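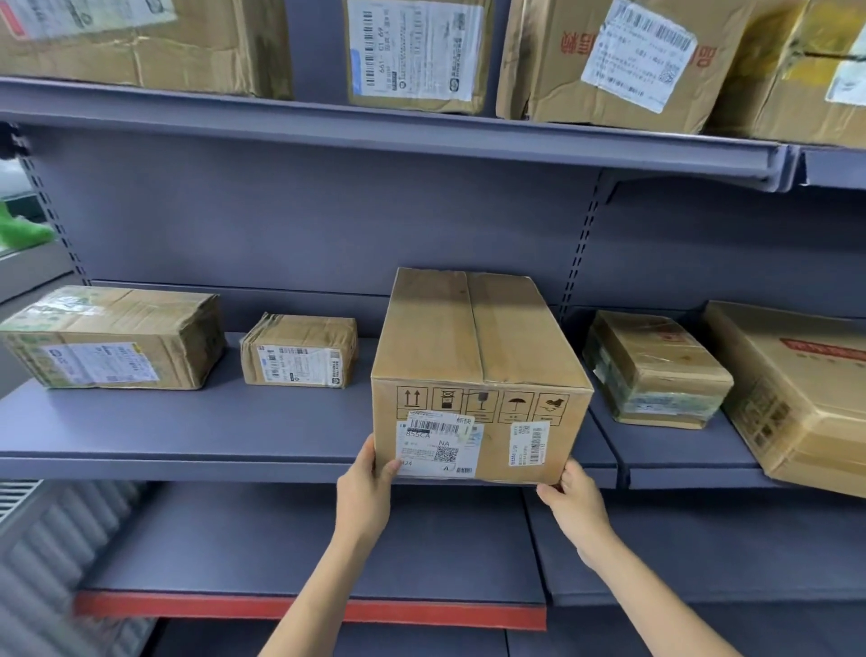

Setting a carton on the middle shelf of the parcel store.

Filed under: Containers & orchestration > Message queues > Storage

Consumer pods stuck in rebalance after every rolling update of the queue cluster

Posted by Eduard Zeman, 4/9/26

We run a three-node RabbitMQ cluster as a StatefulSet on a small on-premises Kubernetes cluster. It handles the scan events for our depots (Tindovbridge and Liditz). Load is modest: around 4000 messages a minute at the peak, each well under a kilobyte. All queues are quorum queues with three members. Persistent volumes are on local SSDs, one per worker, bound through a static local provisioner.

The problem appears during a rolling update of the StatefulSet. Each broker pod is replaced in turn, highest ordinal first, as expected. The new pod goes Ready within a few seconds of starting. The controller then moves to the next pod, and shortly afterwards a number of queues report that they have no leader. Consumers disconnect, reconnect, are refused, and back off. The last rollout left 13 queues unavailable until I intervened. We have 113 queues in total, so it is a minority, but never the same minority twice.

What I have already checked:

- The volumes are reattached correctly. Each pod comes back with its own data directory and the same node name.
- The Erlang cookie is identical on all three nodes. It is mounted from a Secret.
- The headless service resolves. publishNotReadyAddresses is set to true.
- Clocks are in step across the workers.
- There is no memory or disk alarm in the logs before, during or after.

The relevant part of the manifest:

 podManagementPolicy: Parallel
 updateStrategy:
 type: RollingUpdate
 terminationGracePeriodSeconds: 30
 readinessProbe:
 tcpSocket:
 port: 5672
 initialDelaySeconds: 10
 periodSeconds: 5

There is also a PodDisruptionBudget with maxUnavailable: 1. My understanding was that this would prevent a second broker from going down while the first was still catching up. Either that understanding is wrong or the budget is not being applied.

Is this a known fault in the controller, or should I be holding the rollout by some other means? I would prefer not to install an operator if it can be avoided, as the rest of the estate is plain manifests under version control and I am the only person maintaining it.

Hedvika Kopecký

It is not a fault in the controller. There are three separate points here and they are adding up.

First, the disruption budget. A PodDisruptionBudget governs voluntary evictions that go through the eviction API, for example a node drain. A StatefulSet rolling update deletes pods directly and does not consult the budget. Keep it, as you want it for drains, but it does nothing for you in this case.

Second, the readiness probe. An open TCP port on 5672 tells you that the listener has started. It tells you nothing about whether the quorum queue members on that node have rejoined and caught up with their leaders. The controller sees Ready and goes on to delete the next broker. If a queue had its leader on that second broker, and its member on the first has not yet recovered, you have one usable member out of three. That is below a majority, no election can succeed, and the queue has no leader until another member returns. Which queues are hit depends on where the leaders happened to sit, hence your changing minority.

Third, the grace period. Thirty seconds is short. If the broker has not stopped cleanly by then it is killed, and recovery on the next start takes longer, which makes the second point worse.

The usual remedy is to block the shutdown of a broker while it is still needed, instead of trying to make readiness carry that meaning. RabbitMQ has a command for this:

 rabbitmq-upgrade await_online_quorum_plus_one -t 600

It waits until every quorum queue with a member on the node has enough members online to survive losing this one. Run it in a preStop hook, followed by the drain command:

 lifecycle:
 preStop:
 exec:
 command:
 - /bin/sh
 - -c
 - |
 rabbitmq-upgrade await_online_quorum_plus_one -t 600 &&
 rabbitmq-upgrade drain -t 600

The grace period must be longer than the two timeouts added together, or the kubelet will cut the hook off part way. I use:

 terminationGracePeriodSeconds: 1500

That looks excessive. In normal running it is never reached – the hook returns as soon as the condition is met.

Also set minReadySeconds on the StatefulSet. It is a blunt instrument and should not be relied on by itself, but it gives the members a head start before the next deletion is issued. Thirty is a reasonable value for a cluster of your size.

Leave podManagementPolicy as Parallel. It applies to scaling and first creation, and it avoids a deadlock when all three pods are started cold and each is waiting for its peers. It has no effect on the order of a standard rolling update.

Do not put the quorum check in the readiness probe. I have seen this done. On a full restart no node can report Ready until the others are up, and depending on your service settings you may not get out of that without deleting the probe. For readiness, a TCP check or rabbitmq-diagnostics check_port_connectivity is adequate.

One more thing to look at after the change. When all three brokers have been restarted, the leaders will be unevenly spread. The node restarted last will hold few or none. Run this once the rollout has finished:

 rabbitmq-queues rebalance quorum

Leader movement is brief, but clients may notice a short pause on busy queues, so pick a quiet hour.

hota_ops

Had something like this. We just set the update strategy to OnDelete and delete the pods by hand, waiting a few minutes between each. Works fine, no hooks needed. It does mean somebody has to sit there, and a config change can lie about unapplied for weeks if they forget. We had one from November that only took effect when a worker was rebooted.

You could also use the partition field under rollingUpdate. Set it to 2, apply, wait, set it to 1, apply, wait, then 0. Same idea but it is at least in the manifest.

Have you tried a newer version of RabbitMQ? You didn't say which you are on.

Eduard Zeman (original poster)

Thank you both. I put in the preStop hook and raised the grace period as Hedvika suggested, then ran a rollout on the test cluster with a copy of the production definitions loaded. It took 14 minutes from start to finish, most of it spent waiting in the hook on the second and third brokers. No queue lost its leader. I have marked that reply as accepted.

Two notes for anybody who copies this. The pods already running do not have the hook, so the first rollout that adds it is exactly as unsafe as before. I used the partition method from the second reply for that one pass. And if you run a single-node cluster in development from the same manifest, the wait will sit there until it times out, as there is never a spare member. I patch the hook out in the development overlay.

Comments

pkt_loss: The point about the PDB ought to be in large type somewhere. We lost a morning to the same assumption with a different database.

Hedvika Kopecký: Regarding the first rollout – yes, I should have said so. The hook is read from the spec of the pod being terminated, so the old pods go down under the old rules.

mortenb: Does the && matter? If the wait times out the drain is skipped and the broker is stopped anyway.

Hedvika Kopecký: Correct. A failed preStop hook does not prevent termination, it only raises an event. Alert on FailedPreStopHook if you want to hear about it. With a generous timeout I have only seen it when a member was down for some other reason.

greywacke: Would still use the operator. It adds most of this for you.

Related

- StatefulSet pod stuck in Terminating after worker reboot
- Moving from mirrored queues to quorum queues without downtime
- Local volumes or network storage for a three-node broker?
- preStop hook runs but the container is killed early
- How to spread queue leaders evenly after a restart
- PodDisruptionBudget ignored by kubectl delete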